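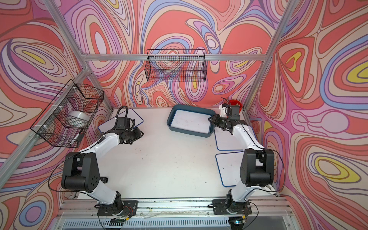
I finally made it to the Pinport open day in March, mostly because Solveig Strömberg wouldn't stop talking about their two-arm cell, and I came home with more notes than I expected. So, a review of the thing, from somebody who was allowed to poke at it for most of an afternoon.

First off, it's small! I'd pictured a whole room, and it's an aluminum extrusion frame you could walk past. Both arms are bolted to the front rail, one on each side, and they reach in over a white tabletop. Weidong Liao ran the demo and let us pick jobs for it (lift a board, set it in the tray, hand something from one arm to the other). The handing-over part is what I'd pay for. It was slower than me, sure, but it was smooth, and after ten minutes I stopped flinching every time the grippers got close.

**What I liked**

- The baskets. Black wire mesh, one hanging off the back beam and one fixed to the left side with cable ties. Cheap, easy to move, and you can see what's in them. I'm stealing this for my garage.
- The wall panels. Swirly coral, lavender and pale blue with yellow ovals — like working inside a seventies record sleeve. Märta Backlund thought they were awful. I'd take them over gray any day.
- The open middle of the table. Plenty of space to set up a job.

**What I didn't**

- Cables. They loop over the left gripper and trail down over the front rail, and I'd want them in a sleeve before I let my kids near it.
- The white top shows every smudge and speck. Go darker, please!
- The teaching software, Serus, has menus inside menus. I got lost 2 times and had to ask.

Price is the sore spot. The cell rents for 900 a month, with a 2,000 deposit, and setup is extra. For a school or a small shop splitting it with a neighbor, I can see it. For me at home, no.

Would I go back? Yes, and I've already put my name down for the next one. Get there early, though — the line for the hands-on slot was long by noon, and the coffee ran out before that.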